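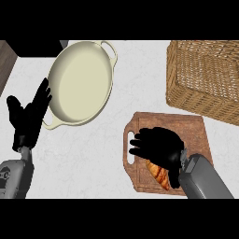 ヨ・ロウンからは、まな板のオイルなんて乾きさえすればどれも同じで、差が出るとしたら塗る人の拭き取り方のほうだ、と朝いちばんに言われた。試験を始める前にそれを言うかと思ったが、反論できる材料が手元にないのも事実なので、そのまま書き留めておく。

3月、木曜。曇り。工房の湿度計は相変わらず信用できない。壁のと棚のとで違う値を出していて、どちらが正しいか誰も確かめていない。今回は棚のほうを使う。理由は試験片に近いから、というだけ。

目的。木のまな板と木の器に使う仕上げ油の比較。店に置いてある板について客から「どの油がいいのか」と聞かれるたびに、各自が自分の好みを答えている。先月は同じ客に別々の答えが返っていたことがあとでわかった。恥ずかしい話だが、好みを好みと言わずに根拠があるような顔で話すほうがもっとまずいと思う。

試したもの。
Raletti:硬化型のワックス入りオイル。いちばん高い。缶の説明が長い。
Sturia:桐油。薄め液なし、と書いてある。
Bodin:亜麻仁油系。乾燥剤が入っているかどうかがラベルから読み取れない。問い合わせのメールには返事なし。
Gamer:乾かない鉱物油。安いし、においもない。
それに無塗装を一枚。

全部で5枚。材はすべて同じ山桜の板から取った。長さ230ミリ、幅は手持ちの治具に合わせた。同じ板から取ったから条件は揃っている、とハウィ・ウォルデマリアムは言うけれど、端と中央では木目の詰まり方がかなり違う。Gamer を塗ったのは節に近いところから取った一枚で、見るからに不利な気がする。順番をくじで決めた結果なので文句は言えない。ただ、くじで決めれば公平だというのは枚数がもっとあるときの話だろう。各条件一枚ずつでは、くじはただのくじである。

木地調整は全員同じ紙やすり、同じ回数、のはず。「はず」と書いたのは途中で私が電話に出たから。戻ってきたら、どの板まで終えたか自信がなく、最後の板だけもう一度当てた。だから Sturia の板は少し余計に研がれている可能性がある。あとで艶の話をするときに思い出すこと。

水引きもした。濡らして毛羽を立て、乾いてからもう一度軽く当てる。これを省くと最初に洗ったときに表面がざらつく、というのが昔からの教えで、これには私もあまり文句がない。省いた板で自分の指が引っかかったことがあるから。もっとも、それを油の差と取り違えて報告している記事はいくつも読んだ。

塗り方。布に取り、木目に沿って塗る。しばらく置いて、余りを拭く。どのメーカーの説明も「余分を完全に拭き取る」と書くのだが、完全とは何か。私の完全とロウンの完全は違う。比べるつもりで端材を一枚ずつ拭いてみたら、手触りからして別物だった。ロウンは布を何度も替え、最後は体重をかけて磨くようにしている。私は表面がべたつかなくなったらやめる。この差のほうが油の差より大きいのではないか、と考え始めると、朝の発言がじわじわ効いてくる。悔しいので、今回の拭き取りはすべて自分でやった。少なくとも下手さは揃う。

重さ。無塗装の板は132グラムだった。塗った板については、塗る前と塗ったあとで量り、増えた分を吸い込み量とみなす。この「みなす」も気に入らない。室内に置いておくだけで木の重さは動く。無塗装の板を一緒に量るのはそのためで、こいつが動いた分を見て、残りの動きをどこまで信じるか決める。午後に量り直したら、無塗装の板もしっかり動いていた。塗ったものの増減だけを取り上げて「よく浸透した」と言うのは、ずいぶん気楽なことだと思う。

浸透という言葉について、一度書いておきたかった。どの缶にも「木の奥まで浸透し、内側から守る」という趣旨のことが書いてある。以前、古い試験片を切って断面を見たが、木口を別にすれば、色が変わっていたのはごく表面だけだった。板目の面から奥まで入るというのは、少なくともうちの塗り方では見たことがない。内側から守る、の内側がどこのことなのか、メーカーの人に一度聞いてみたい。木口は確かによく吸う。吸いすぎるくらい吸う。だから木口だけ塗り増ししろという助言には従うが、それは浸透の話というより、穴が開いているから入るというだけだ。

水の試験。板の上に水滴を落として、弾き方と、乾いたあとの輪染みを見る。見た目に派手なので、売り場の実演でよくやるあれ。塗りたての面が水を弾くのは当たり前で、それでは何も比べたことにならない。洗剤で洗い、乾かし、また洗い、という繰り返しのあとにやらないと意味がない。そういうわけで、今日は水を落としていない。ハウィは「とりあえず一回やって写真だけ撮っておこう」と主張したが、一回やると必ずその結果が記憶に残り、あとの判定が引っぱられる。私がそうなる人間だと自分で知っているので断った。

乾燥。ラベルの乾燥時間はいちばん信用していない。触ってべたつかないことと、固まっていることは別の話だと思う。桐油も亜麻仁油も、溶剤が飛ぶように乾くわけではなく空気中の酸素と反応して固まるので、寒ければ遅く、厚ければもっと遅い。今回は全部まとめて7日以上置くことにした。鉱物油はいくら待っても固まらないので、待つ意味はないのだが、あれだけ先に洗うと条件がずれる。待たせておく。

においの覚え書き。
Raletti は塗った直後がきつく、窓を開けた。昼過ぎにはかなり引いている。
Sturia はナッツのような、油絵の部屋のような。嫌いではない。
Bodin は魚っぽいとロウンが言い、私は古い畳だと思った。ハウィは何も感じないと言った。においの評価欄を作るのはやめたほうがよさそうだ。
Gamer は無臭。

食品に触れても安全か、という点。ここがいちばん聞かれるところで、いちばん答えにくい。「自然由来だから安心」という言い方を、うちの店の札でも使っていた。今日その札を外した。自然由来かどうかは安全かどうかと関係がない。漆だって自然由来で、固まる前に触れば私はかぶれる。桐油も木の実の油なので、ナッツ類にアレルギーのある人からどうなのかと聞かれたら、私は答えを持っていない。「たぶん大丈夫」と言いそうになる自分が怖い。わからないときはわからないと言い、無塗装の板か鉱物油の板を勧める。当面これでいく。

逆に、鉱物油を石油だからと嫌う人も多い。気持ちはわかるが、精製の度合いを抜きにして石油か植物かで分けても、あまり話は進まない。うちで使うなら食品用の等級と明記されたものに限る。Gamer の缶にはその表示がある。表示があるということと、中身を自分で確かめたということの間には距離があるにせよ、確かめる手段は工房にない。

蜜蝋を混ぜる案について。ハウィが前から推している。艶が落ち着くし手触りもいい。私も手触りは好きだ。ただ、熱い鍋を置けば溶けるし、洗剤で落ちる。手入れを続ける人の板なら何を塗ってもたいていうまくいくので、蜜蝋入りの評判がいいのは、蜜蝋入りを選ぶような人がまめに手入れをしているからではないかと疑っている。これを確かめるには、まめでない人に使ってもらう必要がある。候補はいる。私の弟。

無塗装派の言い分も書いておく。使うたびに水で濡らしてから切り、終わったら洗って立てて乾かす。油はいらない。料理屋の板はそうだ、とよく言われる。それはそうなのだが、料理屋の板は削り直しながら使うもので、家の板はたいてい一度も削られずに終わる。同じ扱いで比べていいのかどうか。とはいえ今回の無塗装の板がほかと変わらない成績を出したら、私はかなり喜ぶと思う。喜びそうだということも書いておく。判定は私以外がやるべきだ。

判定のやり方。板の裏の木口寄りに鉛筆で記号を入れ、対応表はロウンが持つ。私は見ない。ただし Raletti は艶で、Bodin は色でわかってしまう。目隠しの意味が半分なくなっている。艶と色の判定は諦めて、洗ったあとの毛羽立ちを、目をつぶって指で触った順に並べてもらうのはどうか。ハウィに話したら、手が荒れている日は無理だと言われた。もっともである。ハンドクリームも禁止にする。

洗い方も決めておく。スポンジは新品の柔らかい面、洗剤は店で使っているもの、湯の温度は給湯器の設定のまま。こすり方は往復の数を決めても力が揃わない。重しを載せたスポンジを引く、という案が出たが、それはそれで誰も家ではやらない洗い方になる。揃えれば現実から離れ、現実に寄せれば揃わない。昼飯のあいだずっとこの話をして、結局、洗い役を一人に固定することにした。ロウン。

気になっていること、順不同。
・布の処分。亜麻仁油系の布は丸めて捨てると自然に発熱して火が出ることがある。昨日の布が作業台の下で丸まっていた。誰かは書かないが、水を張った金属缶に入れてから捨てること。疑り深い私でもこれは疑わない。
・Sturia の缶の底に沈殿。振れば混ざったが、いつ買ったものか記録なし。古い油で試験している可能性あり。買い直すかどうか。
・Bodin は二度塗り推奨、ほかは一度でよいと書いてある。今回は全部一度。メーカーから見れば不当な扱いだろうが、返事をくれないのだから仕方がない。
・秤の下に木屑が挟まっていた。午前の数字は全部取り直した。上に書いた無塗装の重さは取り直したあとの値。
・棚の風通し。上段と下段で乾き方が違うはずなので、置き場所を毎朝ずらす。ずらした人は表に印。

夕方、客が来て、古いオリーブの板を見せてくれた。台所のサラダ油をずっと塗ってきたそうで、端のほうが少しべたつき、古い油のにおいがした。乾かない植物油は酸化して嫌なにおいになるからやめたほうがいい、と教科書通りに言おうとしたら、母の代からこれで困っていないと先に言われた。割れてもいない。反りもない。そのにおいは本人には気にならないらしい。油を勧めずに帰ってもらった。木口だけ軽く削って返したが、お代はもらわなかった。

片付けながらロウンが、で、どれが勝つと思う、と聞く。賭けるなら差なし、と答えた。朝に自分が言われたことと同じじゃないかと笑われた。違う。向こうは試す前から知っていると言い、こっちは試しても見分けられないだろうと言っている。まあ、外から見れば同じか。

明日の分:無塗装の板をもう一枚切れるか材を確認。秤の水平。Bodin にもう一度メール、今度は電話番号も探す。ロウンの対応表を私の机に置かないよう頼む(今日すでに置いてあった。裏返しだったので見ていない)。

カテゴリー:工房ノート > 塗装・仕上げ > 試験中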